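Robot Learning > Manipulation > Methods and results
Tags: deformables, hand-held grippers, imitation learning
14 replies · 6 shares

Does start-state variety really beat demo count for cloth? (our numbers inside)

larkden_dagim wrote:
Hi all, long post, get a coffee. Some of you asked in the October thread how the Larkden cloth work came out, so I promised Efthymia I'd write it up before we both forget the details. The question was a simple one. If you have a fixed budget of hand-held gripper demos for spreading and folding a crumpled cloth, do you spend it on more repeats from a few starting heaps, or do you re-crumple before every single demo?

We recorded 3822 demos in all and threw out 997 for lost tracking or the person fumbling the pinch, which leaves 2825. From those we trained one policy on 700 demos where the cloth began in one of 4 set heaps, and one policy on 700 where it was dropped fresh each time. Same network, same training length, same bed. The fresh-drop policy did better on heaps it had never seen, and by more than I would have guessed. On the set heaps the two were close enough that I wouldn't want to argue over it. 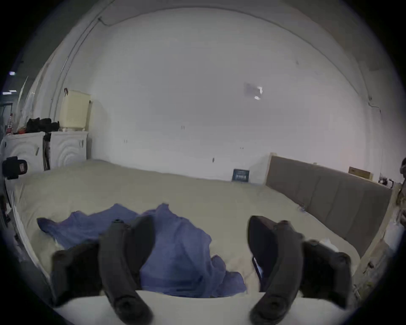

Gripper view with the blue cloth heaped on the sheet, between the two fingers.

The wide view mattered a lot too, I think. With the fisheye you keep both fingertips and the whole heap in sight, plus a good piece of the headboard and wall, and I have a hunch the policy leans on those for working out where it is. We haven't tested that properly, so please treat it as a hunch – Efthymia disagrees with me on this one and will probably say so.

Dagim Bogale

flandthorpe_fan wrote:
Thank you for writing this up, it's so nice to see somebody post the discard count as well! One thing bothers me though. You say "fresh drop" but people have habits. I did a summer of towel folding and by the second week every heap I made looked like the same sad little volcano. Did you measure how different the drops were, or is it random because you felt random?

larkden_dagim wrote:
Fair, and a bit embarrassing. We compared the cloth outline from the first image of each demo. The drops spread out far more than the set heaps, but there is a clump in the middle where one of us (me) clearly has a favorite way of letting go. I'll put the plot up when I've labeled the axes.

e_tsoukalas wrote:
Efthymia here, arriving to disagree as advertised. I don't believe the headboard is doing much. When I masked the top half of the image for a small batch of rollouts the folds got a little sloppier but the first grasp landed fine. To me the first grasp is nearly all about the peaks in the cloth. If there's a raised bit near the middle, it goes for that. When the cloth is nearly flat it hesitates, and that's where most of our failures are, with both policies.

clollalach wrote:
I'm going to be the grump and say the comparison isn't settled. One bed, one cloth color against a pale sheet – that's about as friendly as contrast gets. Put a beige cloth on that beige sheet and I'd bet the gap between your two policies shrinks, since neither of them will find an edge to hold. I like the work, I just wouldn't put "variety beats count" in a title yet.

e_tsoukalas wrote:
No quarrel with that. The title in our draft has a question mark in it and I intend to fight for it.

tamura_bench wrote:
I ran something similar with the Tamura gripper on a table, much smaller, and saw the opposite for the very first stretch of training. Repeats from a few heaps got me to a working fold sooner, and mixing in the fresh drops only helped later on. Maybe the order matters? Dagim, did you try starting with the set heaps and then adding the messy ones?

larkden_dagim wrote:
We didn't, and now I'm annoyed that we didn't. The data is all sitting there so it only costs training time. I'll queue it up tonight, along with a run at half the demos, and clollalach, if you have a spare cloth in some awful pale shade please send me the name of the color.

clollalach wrote:
Oatmeal. You'll hate it.

Last updated 28/02/2022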